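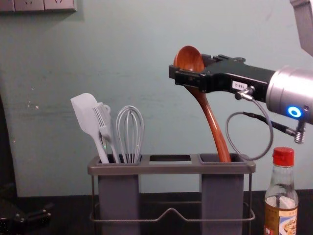
A grey utensil holder on a black worktop. Many kitchens keep daily cutlery out in the open.

The drawer beside the cooker

Most kitchens have one drawer that does not open properly. It catches on a ladle or a potato masher, and whoever is cooking has learned to slide a hand in flat and press down before pulling. In the flats above the old tram depot at Trarnalport, where the kitchens were fitted as a single job, it is the second drawer down, and it has been a subject of complaint on the stairs for years.

The flats were converted with galley kitchens and three drawers each. The fitter, a local firm called Nolta, worked from a plan that allowed for one cutlery tray and left the rest to the people moving in. Most of them came from bigger places. They brought fish knives, cake forks, two or three tin openers and the good canteen from the sideboard, and all of it went into the same shallow space.

Cutlery took a long time to become something a household owned in quantity. For centuries guests carried their own knife, and a spoon was a reasonable present for a christening. The fork came late to British tables and was thought fussy when it did. Matching sets spread in the nineteenth century, when silver plating brought the price down. The Victorians then added a tool for nearly every dish, and a good many of these are still with us, wrapped in felt at the back of a cupboard.

Steel changed the daily side of it. Before stainless blades, knives had to be scoured and dried at once or they marked, and vinegar or lemon would spoil them. Once a knife could be left in the sink, people stopped treating it as something to lock away. The canteen stayed shut and the kitchen drawer filled up.

The second-hand trade sees the results. Veloso, a house clearance shop two streets from the depot, sells loose cutlery from tubs by the door. Forks go first. Teaspoons are always short, and the shop will not split a matching half-dozen. Bone-handled knives sell slowly, as they cannot go in a dishwasher, and the shop keeps them in a shoebox under the till. Its busiest month is September, when students arrive and want four of everything for very little money.
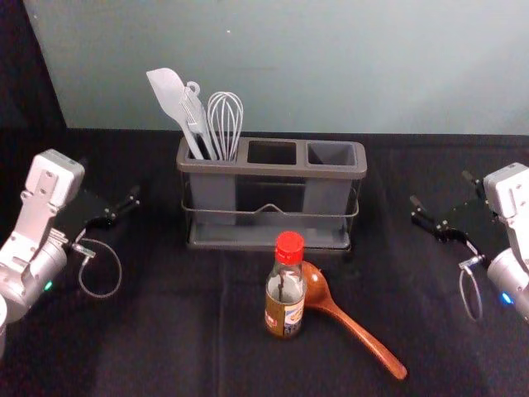

Three compartments in a row, with all the utensils kept in the left one.

Sorting a drawer is dull work but it can be done in an evening. Take everything out and wipe the base, which will be full of crumbs. Put back what was used in the last week. Whatever is left goes in a box on top of the wardrobe, and if something is needed it can be fetched down. One household in the Trarnalport flats did this in spring and has been back to the box for a pastry brush and a corkscrew.

Length causes more trouble than number. A fish slice will not lie straight in a shallow drawer, and it is usually the one that jams. Long tools are better on a rail or standing up near the cooker, handles down if they are wooden. Sharp knives want a block or a strip on the wall. Loose in a drawer they lose their edge against everything else and are a danger to anyone reaching in.

Drawer dividers are sold in fixed sizes and the drawers rarely match them. Measure the inside at the base, as the sides often slope. A strip of thin wood cut to length and held by friction works well, and can be moved when the contents change.

As for the canteen, the residents are divided. Some have sold theirs and some bring it out at Christmas. A few have started eating with the good forks every day and have given the others to Veloso, where they went into the tub by the door.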